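Cokport House Kitchen Users – minutes, 11/30/23
Present: Sabina Jireš (chair, by default), Ganley, Van Dusen. Apologies: Clitia, again.

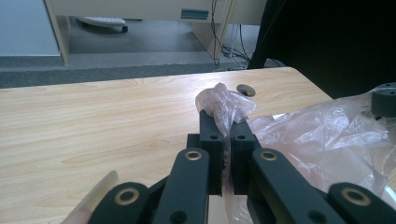
1. Minutes of the September meeting. Approved by those who remembered it.

2. Plastic bags. The drawer no longer closes. Van Dusen maintains that bags should be folded into triangles. Ganley maintains that life is short. Agreed: clean bags get wadded up and go in the tin by the window, torn ones go out. Triangles are permitted – at the folder's own expense of time.

3. Table. To be cleared by 11 each morning. Crumpled bags left on it will be treated as trash, whatever their owner's plans for them.

4. Bin liners. Ganley can get a box of 800. Van Dusen asked where it would be stored. Deferred.

Action: Sabina to empty the drawer before the next meeting. Closed at 5.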